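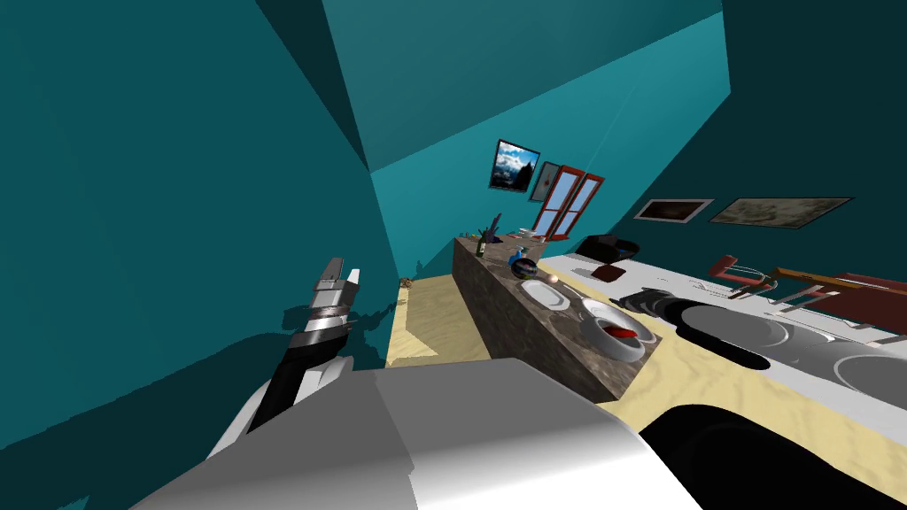
What is a load-bearing wall? A wall that carries weight from the floor or roof above it down to the footings.

Course Notes > Residential Building > Unit 18: Walls and Loads

Partition walls carry only their own weight and can usually be moved. Check joist direction first — joists that run parallel to a wall rarely rest on it. Kitchen renovations are where most mistakes get made.

Read the Zamden case before the tutorial. The lintel there spans 2,095 mm. Bring a calculator and a metric scale ruler.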